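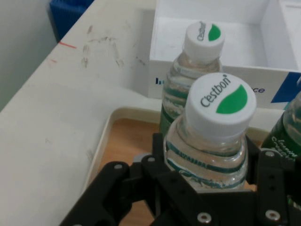
*Marlene Sandhu*

# How to Pack a Cooler That Stays Cold All Weekend

My sister-in-law and I have been hauling the same blue cooler up to the lake at Nanelis every June since our kids were small enough to nap in the canoe, and for the first several summers we did it badly. We'd stop for ice on the way, pour it over the groceries, and by Saturday supper we'd be fishing hot dogs out of a cold gray soup (the buns too, one memorable year). These days we come home with ice still clinking in the bottom, and the cooler is the same cooler! What changed is the packing, so let me take you through it.

## Start two days ahead

If you leave on Friday, start on Wednesday night. Bring the cooler in from the garage, wipe it out with warm water and a spoonful of baking soda, and leave the lid open until morning so it dries. Ours always smells faintly of last year's watermelon, and the baking soda mostly takes care of it.

While it's drying, fill your freezer with water bottles. Plain store-bought ones are perfect, and 17 ounces is the size I like best, small enough to tuck into corners and big enough to stay frozen for a good while. Open each one, drink or pour off a couple of inches so the ice has room to grow, and screw the cap back on snugly. Stand them upright until they're solid, then you can lay them down any way you like. I do eight for a weekend.

Freeze whatever food you can at the same time. Chili, marinated chicken, sliced banana bread, and even a block of butter will all travel frozen and help keep their neighbors cold. Don't freeze eggs in the shell, or lettuce, or anything with mayonnaise in it. I've tried the potato salad so you don't have to.

## Chill the box

A cooler that's been sitting in a hot garage will melt your good ice just cooling itself down. On Thursday night, put in a sacrificial bag of ice or a few frozen bottles you can spare, shut the lid, and leave it someplace shady. Dump that ice in the morning and put the bottles back in the freezer.

Everything going in should be cold already. Put the milk, the soda, and the lunch meat in the fridge the night before, even the things that don't need it at home, like mustard and unopened juice.

## Pack it in layers

1. Lay frozen bottles on their sides across the bottom, as close together as they'll go.
2. Set the frozen food right on top of them. Raw meat goes down here too, double-bagged, with the last night's supper underneath and the first night's on top.
3. Stand more frozen bottles in the corners.
4. Add dairy, cheese, and leftovers in lidded tubs.
5. Fill the gaps with loose ice. A 10-pound bag is plenty for us.
6. Finish with fruit, vegetables, and Friday's lunch, and fold a clean dish towel over everything.

The towel sounds fussy, but I wouldn't go without it. It holds the cold down when somebody opens the lid and stands there thinking.

## Keep the drinks someplace else

If you can manage a second cooler, even one of those cheap foam ones, put the drinks in it. Children open a drink cooler all day long, and when it hits 100 degrees, so do the grown-ups. Let them! The food cooler should only be opened at mealtimes, and I tape a list to the lid so we know where the cheese is before we go digging.

## At the campsite

Keep the cooler in the shade and move it when the shade moves. A light-colored blanket over the top helps quite a bit. As for the meltwater, leave it in as long as it's icy and your food is sealed up tight, and drain it when you're adding fresh ice or when things start to float.

Tuck a little fridge thermometer in the middle layer, too. You want it to read 40 degrees or lower. If meat or milk has been warmer than that for more than two hours, out it goes, and on a really hot day I'd only give it one.

As the bottles thaw, you drink them, so there's less to carry home. My friend Sumeya Negussie squeezes half a lemon into hers while there's still a lump of ice floating in the middle, and now my whole family does it. Pack a couple of extra lemons.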